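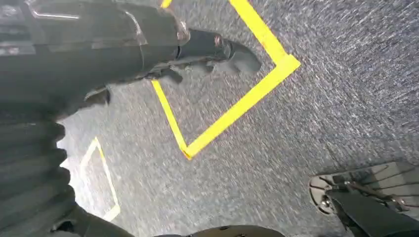 Club started up again this week after the long break, and we spent both evenings on the placing task for the Skitley round. The rules are short. The arm has to set a block down inside a marked area, let go, and back off without touching it again. We are practicing on the floor for now, with squares marked in yellow tape on the gray carpet, and the gripper goes to a corner of the square first so we can check where it thinks it is. Last night it was off by 4 mm on the first run and 2 mm after we fixed the offset in the Pinheiro script.

I wanted to do 100 runs before touching the code again. We got a bit more than halfway - the room closes at nine.

Next job is the Drison cable, which is too short and pulls when the arm turns left. I have a longer one on order from Flastex. After that I'll write up the settings for the new members, as I said I would back in August.

Posted 29 January 2020

4 Comments
Share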